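**October, morning session, Eltwood music biography desk**

Continued the check of artist profiles against the Ghaffari discography index. The full set stands at 3662 profiles. This entry covers the batch of 200 assigned to group members who later released solo work. These pages receive the most corrections from readers, and the most common complaint concerns the first paragraph, where group and solo achievements are run together.

Procedure as in the previous entry. Each profile was opened beside its index record, and four fields were compared: year the group was formed, year of solo debut, title of first solo single, and highest chart position. Age and height were not compared in this session. Height in particular has no agreed source, and the desk has yet to decide whether the field should remain on the page at all.
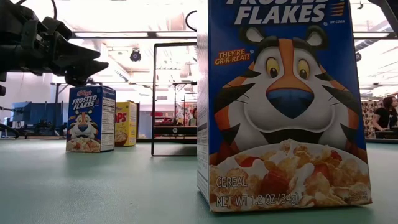
*Fig. 1. Front of the Frosted Flakes box, with the tiger.*

Result: 46 profiles in the batch disagree with the index in at least one field. The disagreements are uneven. Formation year is seldom wrong. Solo debut year is often wrong, and in most cases the profile gives the year in which the single was announced, with the release falling in the following January or February. The profile text was probably written at the time of the announcement and never revised.

Chart positions are a separate matter. Several profiles say "top 20 hit" with no country given. The index lists positions by country and by format, so the phrase can be neither confirmed nor rejected as written. These have been marked **C-open** and left unchanged. Please do not fill in a country by guesswork. A wrong country is harder to find later than a missing one.

**Nurnura profiles**

The five Nurnura pages were handled together. The group was formed on a television talent contest, and each of the five members had first entered as a solo contestant. Three of the pages say this correctly. The other two say that the member "won" the contest. The group placed third, and the index agrees with the Clukus press sheet on this point. Both pages corrected and the change logged.

The press sheet is less helpful on the debut album. It gives the album 12 tracks on the first page and 14 on the second. The difference appears to be the bonus tracks on the deluxe edition, but the sheet does not say so. A query has been sent to the Clukus catalog office. Until there is a reply, the album line should read "debut studio album" with no track count.
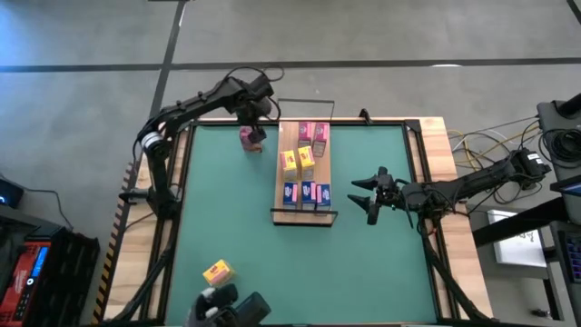 *Fig. 2. Bench with green mat, black rails and the two arms.*

**Afternoon**

Reviewed the wording of the opening sentence. The present template is:

> [Name] is a [nationality] singer who rose to fame as a member of [group].

The template serves well for artists whose group remains the better known name. It serves poorly for those whose solo career has been longer than their time in the group, and it fails for the 2 artists in the batch who belonged to more than one group. For those two, the opening was rewritten by hand, and the pages were locked against the overnight template run. The locks must be noted in the shared sheet as well. A lock was missed in the spring and the text was overwritten.

The proposed second template puts the solo work first and moves the group to the next sentence. It was tried on the Nurnura pages in draft only. It reads acceptably, although the word "formerly" should be avoided where the group has announced a break and has not disbanded. 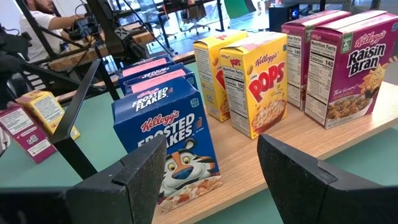

Relationship sections were outside the scope of this batch, but one matter should be recorded. Several pages state a current partner with no date attached to the statement. The desk rule requires a dated, published source, and a fan account does not meet it. Such lines were hidden, pending a source, and were not deleted.

**Open items**

- C-open profiles: country and format needed for each chart claim.
- Clukus reply on album track count.
- Decision on the height field.
- Second template: comments from the desk before it leaves draft.
- Index record for the Nurnura live EP lists it as a studio release. Report to Ghaffari with the cover scan.

Session closed 16:20. Next batch: solo artists with a stage name, starting from the top of the list.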